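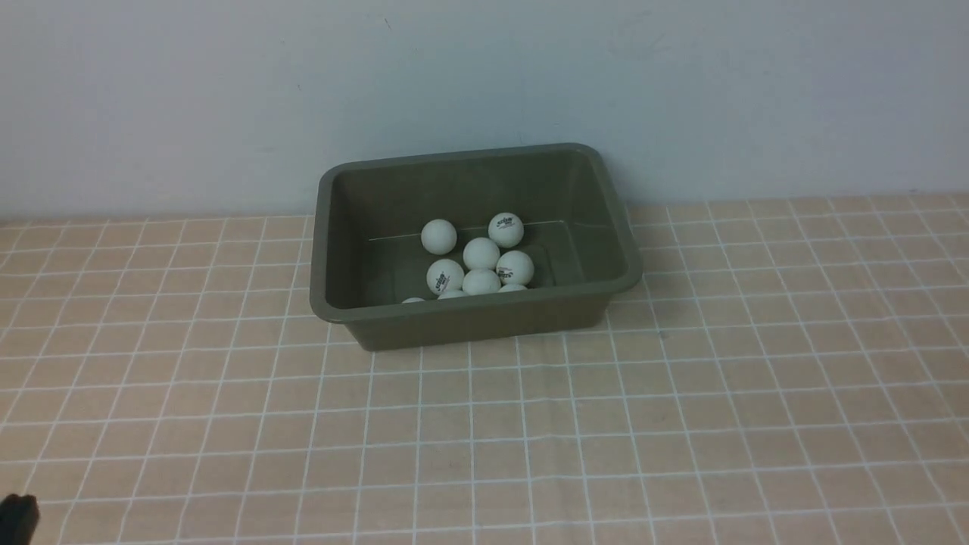
**공공 생활체육시설의 이용 시간은 온라인 선착순으로만 배정하여야 하는가?**

온라인 선착순은 여러 배정 방식 가운데 하나로 남겨 두되, 전체 이용 시간의 일정 부분은 추첨과 현장 접수로 배정하는 것이 타당하다.

지방자치단체가 운영하는 체육시설은 지난 수년간 예약 창구를 거의 예외 없이 온라인으로 옮겼다. 전화 응대가 줄었고 이중 예약도 사라졌으며, 이용 내역이 자동으로 기록되어 정산이 쉬워졌다. 본고는 이러한 성과를 부정하지 않는다. 다만 접수 수단의 전산화와 선착순이라는 배정 원칙은 별개의 사안임에도 그간 하나로 묶여 논의되어 왔다는 점을 지적하고자 한다.

본 연구실이 검토한 구립 체육관은 예약 관리 프로그램 가르키스(Garkis)를 도입하면서 매월 초 오전 9시에 다음 달 이용 시간을 일괄 개방하였다. 9월분의 경우 배드민턴과 탁구 종목의 저녁 시간대 115개가 약 30분 만에 모두 마감되었다. 마감 이후 접속한 주민에게는 대기 순번조차 부여되지 않았다. 오전 9시에 근무 중이거나 자녀를 등교시키는 주민, 휴대전화 본인 인증에 익숙하지 않은 고령 주민은 사실상 신청 단계에서 배제된 셈이다.

선착순이 공정하다는 통념은 모든 신청자가 같은 출발선에 선다는 가정에 기대고 있다. 창구 앞에 줄을 서던 시절에도 이 가정은 온전히 성립하지 않았으나, 적어도 기다린 시간이 순번에 반영되었다. 온라인 선착순에서는 통신 환경과 기기 숙련도, 정해진 시각에 자리를 비울 수 있는 직업인지 여부가 결과를 좌우한다. 세금으로 건립하고 유지하는 시설의 이용권을 이러한 기준으로 나누는 것이 적절한지 다시 물을 필요가 있다.

취소 관행도 함께 살펴야 한다. 현행 규정상 이용 전날까지 취소하면 불이익이 없으므로 우선 여러 시간대를 확보해 두고 나중에 정리하는 신청자가 생긴다. 전날 밤에 풀린 시간은 다시 선착순으로 넘어가고, 수시로 접속할 여유가 있는 이용자에게 돌아간다. 일부는 끝내 채워지지 않는다. 예약률이 높다는 통계만으로 시설이 충분히 활용되고 있다고 판단해서는 안 되는 까닭이다.

이에 다음과 같은 조정을 제안한다.

- 저녁 및 주말 이용 시간의 50퍼센트를 월별 추첨으로 배정하고, 신청 기간을 닷새 이상 둔다.
- 평일 낮 시간의 일부는 안내 창구에서 당일 접수한다.
- 무단 불참이 반복된 신청자는 다음 달 추첨에서 후순위로 둔다.
- 종목별 배정 결과와 실제 이용률을 분기마다 공개한다.

추첨제에 대하여는 꾸준히 운동해 온 동호회의 활동이 불안정해진다는 반론이 있다. 경청할 만한 지적이다. 정기적으로 모이는 단체가 매월 장소를 걱정해야 한다면 생활체육의 저변은 약해질 수 있다. 그러나 이 문제는 단체 배정분을 따로 정하고 그 상한을 조례에 명시함으로써 다룰 수 있다. 현재처럼 단체 회원들이 개인 자격으로 나누어 예약한 뒤 시간을 합치는 방식은 개인 이용자에게도, 단체에게도 떳떳한 제도가 되지 못한다.

행정 부담이 늘어난다는 우려 역시 제기된다. 추첨은 기존 프로그램의 설정 변경으로 처리할 수 있는 경우가 많으나, 현장 접수에는 분명히 인력이 필요하다. 안내 창구의 운영 시간을 조정하는 것만으로 감당하기 어려운 시설이라면 예산을 따로 편성하여야 한다. 공공시설의 접근성을 높이는 데 드는 비용은 시설 운영의 본래 비용에 속한다고 보아야 할 것이다.

개정안의 적용 시기는 시설마다 달리 정할 수 있다. 규모가 작은 체육관에서 두 분기가량 시범 운영한 뒤 신청자의 연령 분포와 불참률을 이전과 비교하고, 그 결과를 토대로 추첨 비율을 다시 정하는 절차가 바람직하다. 시범 운영 기간에는 기존 이용자에게 변경 내용을 문자와 게시물로 미리 알리고, 창구에서도 같은 내용을 안내하여야 한다.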